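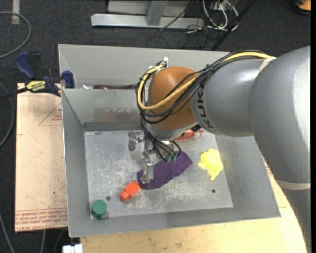 Gripper over the work bin. Keep cables gathered at the wrist, and check the loops before each shift.

Bin Picking Cell: Good Practice Gallery
Posted 2021-02-11 by Skesteck Cell Safety

Search this site Go

We use this page with new operators at the Fultbridge shop. The rules come from our cell handbook, which was last revised in September.

Bins. Clamp anything that could shift under a push from the arm. Put the clamp on before the cell is powered and leave its handle where you can reach it from outside the marked area.

Test items. Mix soft and hard pieces in the same bin, cloth included. Thin fabric goes in only after the finger check on page 40.

Speed. Up to 400 mm per second with the gate closed. With the gate open, use the teach pendant and hold the enable switch the whole time.

Cables. Log any rubbing or cracked jacket on form 187 and stop the cell until it has been looked at.

Recent galleries
Sheehan line: gate and lock checks
Dramilley: floor marking
Form 279: end of shift sign-off
Pendant storage and charging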